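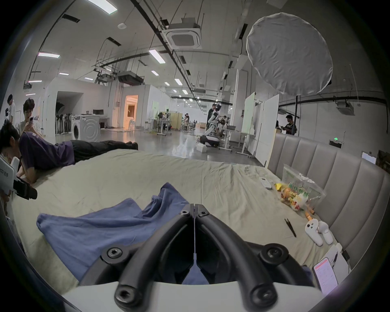
Wanted: people who sleep badly and will write it down

Dedora publishes a small magazine about life at home, and for the May issue we want 10 households to keep a sleep diary for us. You do not need to be an interesting insomniac. Dull ones are welcome, and so are people who sleep fine but share a wall with someone who doesn't.

What you'd do

Fill in one page each morning for 4 weeks. When you went to bed, when you gave up, what you ate in between. Snacks in bed must be declared - we have all done it and the form has a box for it. Phones count as company.

At the end there are 2 phone calls with our editor, neither of them before nine.

What you'd get

$270 per household, paid when the last page comes in. Also a set of pillowcases from Stoyanova, which are nice pillowcases and will not fix anything.

Who can apply

Adults living in Pranow or Gonalia, renting or owning, with a bed of any size. Sofa sleepers should say so on the form. We can't take anyone who is being treated for a sleep disorder, as your doctor has better forms than ours. Night shift workers, please do apply. Last year we had none and got letters.

How to apply

Send us half a page on your worst recent night by 2020-01-27. Spelling doesn't matter. Please don't send dreams - the last call brought in a great many, mostly about teeth. We reply to everyone, usually in the afternoon.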